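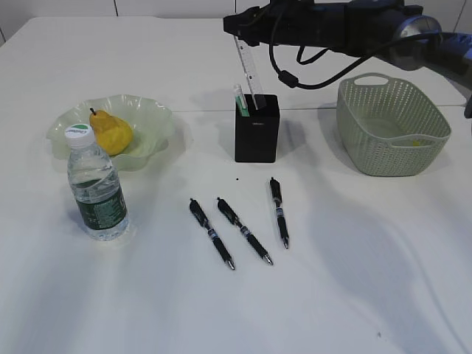 Open Day at the Gunn Street Recovery Center

I finally made it to the open day in Brilov, the one the county put on after the January vote to fund walk-in addiction care. I'd read all the arguments for and against, so I wanted to see the place for myself (and yes, I went for the free coffee too).

The tour took us through intake, the nurse's station and a quiet room with 21 recliners. Staff expect 118 visits a week once the doors open, and they were pretty frank that parking is going to be a mess! A man from the Retovov side asked about needle pickup near the school, and he got a straight answer: twice a day, with a phone line for complaints.

I liked the detox wing best, though it smelled strongly of paint. The Lekel bus stops right outside, and the last one back leaves at six, so I missed the Q&A.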